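## 4. Connecting your ad account to Tovotar

Do this before you build any campaigns. Takes 30 minutes if you have the logins ready.

1. Log in as **Owner**. Editors can't see the Connections tab.
2. Go to Settings > Connections > Add new.
3. Pick the ad network. Paste the account ID, no dashes.
4. Set the currency. Can't be changed later!
5. Hit **Verify**. Leave the tab open untill the status goes green.

**Note:** max 44 keywords per ad group on the starter plan. Anything over that is dropped at import, no warning.
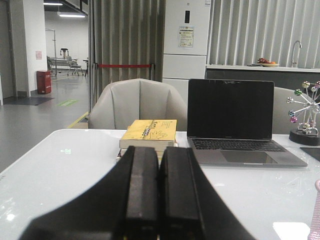
Next, the product feed. One row per item, title in column A, landing page in column B, cover or main photo in column C. Titles should match what's on the item itself. Booksellers, watch this: for something like the yellow paperback with the line drawing of a hand on the cover, put the printed title first and the format (paperback) after it. Keep titles under 100 characters.

6. Upload the feed as CSV. Not XLSX.
7. Check the preview. Fix red rows, re-upload.
8. Set the daily budget cap, then Save.

**Caution:** don't run 2 feeds on one account. They overwrite each other and you lose teh click history. Support can't get it back.

Stuck on Verify? Sign out, clear cookies, start again at step 2. Still stuck, email Leidy Lozano on the Bronthorpe help desk, with the account ID in the subject line.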